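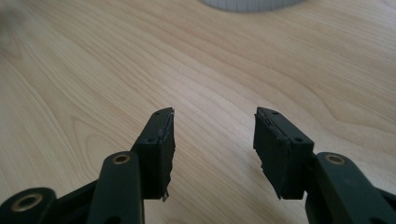
Section 4: Getting Your Listing Ready for Visitors

If you've made it through section 3, you have a login for the Torero visitor portal and your business name is showing up on the Pondham page. Good! Now we get to the part where people on vacation can find you and, with luck, book a night or a tour.

I wrote this guide after setting up my own little guest house, then helping a bunch of other owners along the Masamside shore do the same. I'm no computer person. If a step looks too simple, skim it.

4.1 Before you log in

Have these handy, or you'll be running up and down the stairs like I was:

- your lodging permit number (it's on the top right of the town letter)
- your high season and low season rates
- your check-in and check-out times
- a description of your place, already typed up somewhere else

Caution: The portal signs you out after 9 minutes of no typing, and it does not save what you were working on. I lost a whole description of my breakfast porch that way. Write it in any plain text program first and paste it in.

4.2 Filling in the basics

1. Log in and click My Listing on the left side.

2. Choose your type of business. The list has Inn, Guest House, Campground, Tour and Other. If you rent out rooms and also run boat trips, you need two listings. Do the rooms first.

3. Type in your permit number with no spaces and no dashes. The box turns green when it likes the number. If it stays red, try typing it by hand - pasting sometimes brings along an invisible space at the end.

4. Put in your street address, then drag the pin on the map to your front door. Please don't skip the pin. Half the addresses out on Jacobs Road land in the lake, and I've had guests call me from the boat ramp wanting to know where the house is.

5. Paste your description. You get 134 words and the portal cuts off anything past that without a peep, so check that your last sentence is all there.

6. Click Save Draft.

Note: Save Draft keeps your listing hidden from the public. You can come back to it as often as you like.

4.3 Setting your rates and calendar

1. Click the Rates tab.

2. Enter your low season rate in the first box. Whole dollars only, no dollar sign.

3. Enter your high season rate in the second box. If you charge the same all year, put the same number in both. Leaving the second one blank makes you show up as free all summer (ask me how I know).

4. Tick the box for visitor tax if your rates already include it. Leave it empty if you add the tax at the end.

5. Click the Calendar tab and block out any dates you're closed. Click the first day, hold down Shift, and click the last day. The days turn gray.

Caution: Blocking a date does not cancel a booking you already have for it. You have to contact those guests yourself before you do anything else.

I block all of January and use it for painting, but some of the ski people do their best business then, so suit yourself.

4.4 Going live

1. Go back to My Listing and click Preview. Read the whole thing out loud once.

2. Click Submit for Review.

3. Watch for an email with the subject line Listing Received. Mine went to the junk folder, so look there too.

4. When the second email comes, click the link inside it. Your listing stays hidden until you do!

Note: Reviews usually take around 66 hours, longer in the spring when everybody sends theirs in at once. Sending it a second time puts you at the back of the line.

4.5 If something looks wrong

My place shows up in the wrong town. Check the pin first. The portal goes by the pin and ignores the town you typed.

I get Error 213 when I save. There's a symbol in your description it can't read. For me it was a curly apostrophe. Delete them all and type them again right in the box.

My rates disappeared. You probably changed your business type. That wipes the Rates tab, and I'm sorry to say you have to enter them over.

Section 5 covers answering guest messages and turning on phone alerts.

Search this guide Enter keyword Go

Last updated May 7, 2015 | Contact the Masamside Lodging Owners | Copyright 2015 | Back to top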